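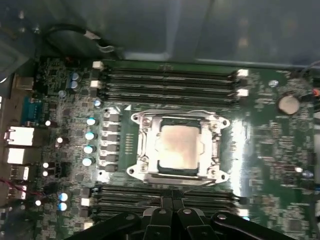
Plarnville Repair Club – Electronics Bench

Stuner bench arm kit: what we made of it after a month

The club has had a Stuner arm on the electronics bench since the start of July. It is on trial from Manninen, who sell the kit and also run a setup service for it. I said I would write up how we got on, partly for members who only come on the odd evening and partly for the club over in Wemcombe, who have been asking whether they should get one too.

I have been using it mostly for desktop computers. We get a lot of old office machines and workstations given to us, and stripping them is slow, dull work. The good parts go back into other machines and the rest goes for recycling. If an arm could take on some of that, even the boring middle part of it, it would be worth having.

What comes in the box

The kit is an arm, a two-finger gripper, a small camera that fits at the wrist, a control box and a clamp for the edge of the bench. There is also a bag of spare finger pads and a printed guide, which is short. The longer guide is on the Stuner site and you will need it, as the printed one stops at the point where the arm is bolted down and switched on.

You can buy the kit on its own or with the setup visit. We had the visit included in the trial. It took most of a Tuesday afternoon. Without it I think I would have got there in a weekend, with some swearing over the camera calibration. If you have done anything with hobby arms before, you could skip it. If you haven't, I would pay for it.

The clamp is the weakest part of the whole thing. Our bench top is thicker than most and the jaws only just went round it. I ended up bolting the base through the top with a steel plate underneath, and it has been solid from then on. I told Manninen this and they said a wider clamp was planned, but couldn't say when.

Teaching it a job

There are two ways of doing this. You can move the arm by hand and save each position, or you can drive it from the software while watching the wrist camera. I started with the first and now use the second nearly all the time. Moving it by hand is fine for big, simple moves, but once the fingers are down inside a computer case your own hand gets in the way and you can't see what you are doing.

The wrist camera view takes getting used to. You look straight down past the fingers, which sit large at the bottom of the view. For lining up on something like a memory slot it works well. The slots are long and straight, the latches at the ends are white against the black, and the software picks them up without much trouble. I did most of my early practice over a green board with two banks of four slots, one either side of the processor socket, and it was a good one to learn on because there is plenty to aim at.

It is less good with shine. Bare metal brackets, the tops of capacitors and the inside of a case all throw light back, and the software can lose an edge it had found a second before. We turned off the bench lamp and used the overhead lights only, and that helped more than any of the settings did. The picture also smears when the arm is moving. If you want the camera to find something, stop the arm, wait a moment and then ask it.

What it does well

Lifting memory modules out once the latches have been opened. I open the latches by hand and the arm does the rest, putting each module in a foam tray. I kept a tally for this job, as Manninen had asked for numbers. Out of 60 modules it lifted 59 cleanly. The other one was stiff, and the arm gave up and stopped, as it should.

It is also good at fetching and carrying. Screws, brackets, coin cells and small cards can all go into the right pots if you lay the pots out in the same place each time. It isn't fast. A person who knows what they are doing will beat it easily. But it will keep going while you get on with something else at the other end of the bench, and that is where we have saved time.

The gripper has a light touch if you set it that way. The force setting runs from very soft up to a level I have not had any use for. I keep it near the bottom for anything on a board.

What it does not do well

Latches. I have tried to get it to push open the white ones at the ends of memory slots and it can do it perhaps half the time. The finger tips are a bit too wide and slide off. Narrower tips are sold separately and I think they ought to be in the box.

Processors. I would not let it near one. Socket brackets need a steady push in one place while you let go in another, and that is a job for two hands. Then there is the old thermal paste. On a used board it is usually smeared over most of the heat spreader, and if the fingers touch it they carry it to whatever they pick up next. Clean the processor before you start, with a lint-free cloth and isopropyl alcohol, even if the arm is only going to be working on the slots next to it. I learnt this after finding paste on a tray of memory.

Cables. Anything loose and thin is a nuisance. A wire lying across the corner of a board can be hooked by the outside of the gripper without the camera showing you, as the linkages stick out to the sides further than you expect. I now tie back or unplug every wire I can before starting. There is a stop button on the control box and it works straight away. Put the box where you can reach it without leaning over the arm.

Static

I asked about this before we agreed to the trial. The finger pads supplied with ours are the anti-static type, and the base has an earth point. You have to supply your own lead. We clip it to the same point as the bench mat. I still wear a wrist strap when I am handling parts.

Cost and the service side

The full kit is not cheap for a club of our size. There is a monthly plan as well, at 34 pounds, which covers software updates, phone help and replacement pads. The setup visit, if you buy it separately, was quoted to us at 282 pounds including travel. Prices may be different where you are, so ask.

I rang the help line twice. The first time was about the clamp. The second was when the camera stopped being found after an update, and I was told to unplug the control box, wait a minute and start it again, and that fixed it. The person knew the product and didn't read from a script. The line closes at five, though, and most of our sessions are in the evening.

Would I keep it?

For the club, yes, on the monthly plan, if the narrow tips are thrown in. We have enough old machines stacked up to keep it busy into the winter. For one person at home fixing the odd computer, no. A screwdriver and an hour will do the same job.

For Wemcombe, I would say come and try ours first. Bring a machine you don't mind taking apart, preferably one with different slots from the ones we have been working on, as I would like to see how the camera copes. The bench is free most evenings after seven. Check the booking sheet by the door, and if you use the arm, please park it back over the foam mat before you switch it off.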